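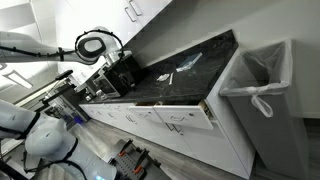

Does a resin kit need washing if the parts already feel clean? Wash it regardless. Release agent can't be reliably felt by hand, and primer will lift from any area where it remains.

Workshop > Resin kits > Pre-assembly inspection

Checklist for large multi-part resin models, written against the Huritz walker from Drerimska. Work through it before any glue is opened. Comments follow each item.

1. Parts against the sheet
[ ] All parts present
[ ] Left and right legs not duplicated
Comment: the Huritz legs differ only in the angle of the hip socket. Dry fit both before signing this off.

2. Casting faults
[ ] Bubbles marked in pencil
[ ] Mould slip checked along the shoulder plates
Comment: fill bubbles deeper than 2 mm with putty in two passes. Shallow ones take a single coat of liquid filler. 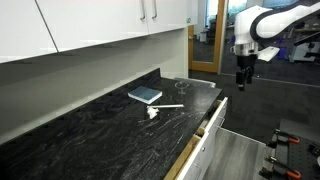 Mould slip on the plates can be scraped back, provided the rivet row is left alone. If the step runs through the rivets, ask for a replacement part.

3. Warping
[ ] Banner pole straight
[ ] Base plate flat on glass
Comment: hot tap water is enough for the pole. Hold it straight until cool. The base plate needs longer and should be weighted overnight.

4. Dust control
[ ] Mask fitted, filters in date
[ ] All sanding done wet
Comment: power tools on resin only with extraction running — a mask alone is not accepted at club sessions.

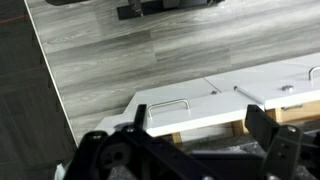
Wet sanding slurry is wiped up with paper and binned before it dries. Do not rinse it down the sink.

5. Pinning
[ ] Hips and waist drilled
[ ] Pins seated to full depth
Comment: brass rod throughout. Hendricks superglue for the joints, Rarard two-part for the waist, where the load is.

6. Surface before primer
[ ] Sanded through 1000 grit on flat armour
[ ] Scratches checked under a side light
Comment: 3000 and 4000 are for clear canopy parts only. Primer grips poorly on resin taken that far. 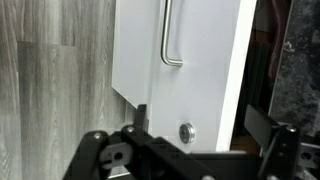 Page last changed: October, M. Buthelezi

7. Sign-off
[ ] Washed again after sanding
[ ] Dry before priming
Comment: Marietjie Buthelezi holds the signed sheets. Any item left open is carried over to the next session and the model stays unprimed. Magnets for the arm swap are covered on a separate sheet — check polarity before fixing.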